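3.2 Packing materials and household sorting

The second part of the study looked at what happens to packing materials once a parcel has reached the home. Earlier work on household waste has mostly treated the parcel as a single item of cardboard. In practice a parcel is a mix of materials, and the person who opens it has to decide where each one goes. We wanted to know how well those decisions matched the local collection rules.

The study area covered two districts served by the same sorting plant, Drotton and Skeninar. Drotton is made up largely of apartment blocks with shared bins in a yard or basement. Skeninar is mostly row houses, each with its own set of bins. The collection rules are the same in both districts. Cardboard must be flat and free of plastic, film goes in the bin for soft plastics, and snack pouches and other layered wrappers go in general waste.

A total of 148 households took part. Each kept a parcel diary for 8 weeks, starting in April. For every parcel the household wrote down the size of the outer box, the filling or film used inside it, whether the goods had their own packaging, and the bin used for each material. Returned parcels were left out, as were letters and padded envelopes too small to hold a box. Households were not told the collection rules at the start, though a leaflet had been delivered to every address in both districts the year before.

Mixed grocery parcels caused the most trouble in coding. A single box could hold pouches, paper goods, and bags of different sizes, each with its own wrapper, along with loose film or tape from the packing stage (Figure 4). We treated the outer box, the packing film, the tape, and the wrappers of the goods as separate entries. Where a diary gave only one bin for the whole parcel, we entered that bin for all four.

Outer boxes were sorted correctly in most cases. The common error was failing to flatten them, and this was more frequent in Drotton, where several diaries noted that the opening of the shared bin was wide enough to take a whole box. In Skeninar the bins are narrow and a box has to be flattened or cut before it will fit. We think the difference in bin design explains more of the gap than any difference in attitude, although the diaries cannot settle the point.

Film was handled less well. Many households left it inside the box and put both in the cardboard bin. When asked about this in the closing interview, most said they had not thought of the film as a separate item. A smaller group knew the rule but saved film for reuse and later lost track of it. Tape was almost never removed. The plant run by Rezende accepts a small amount of tape on cardboard, so we did not code this as an error, but we kept the entries for comparison with other areas.

Wrappers from the goods themselves were a different matter, as they were thrown away days or weeks after the parcel was opened. By then they had lost any link to the delivery and were sorted like wrappers from a store. Layered pouches were often placed with soft plastics. Several households pointed out that the two feel alike in the hand - a fair remark, and one that the leaflet does not address. Tissue boxes were usually placed with cardboard, but the plastic strip around the opening was left on in nearly every case where the diary mentioned it.

Two limits should be noted. Keeping a diary is likely to make people sort with more care than usual, so the error rates given here are probably low. The diaries also depend on what people chose to call things. The words "plastic," "wrap," and "bag" were used for the same material by different households, and at times by different members of one household. We grouped these terms using the Dovow coding list and checked 40 diaries a second time. The second check changed few entries, and none of the changes affected the order of the error types in Table 5.
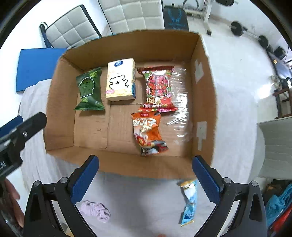
Figure 4. Mixed parcel in an open corrugated box, with individually packaged goods and clear film along the inner wall.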